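Plomley Oral History Project
Progress report to the Hadgu Fund
September 19, 2020
Prepared by Sewwandi Patwary, project lead

It has been a long summer, and a rather happier one than I feared when I last wrote to you in June. We had hoped to record people in their own kitchens, with tea and biscuits and the odd interrupting cat, and of course most of that had to move to the telephone. I was worried the talk would come out stiff, but our older residents turned out to be very much at home on the phone, and a few of them were hard to get off it!

We now have 503 minutes of finished recordings, from Plomley itself and from the farms out towards Arnach. Two of the longest are with former workers at the Lidska mill, and they are full of good things about the night shift, the flood and the dances.
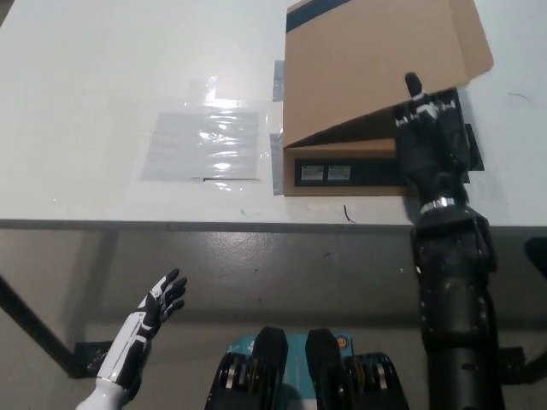

The cardboard box, open on the white table.

Typing up is slower than I promised, I'm afraid. Seven interviews are still waiting, partly for want of hands and partly for want of anyone who can follow the old mill words with confidence. I have asked the Lidska families for help with these and had some lovely letters back.

Spending is within the budget you agreed, apart from postage, which has crept up. With your permission I would like to move the unused travel money across to cover it and put whatever remains towards printing the booklet.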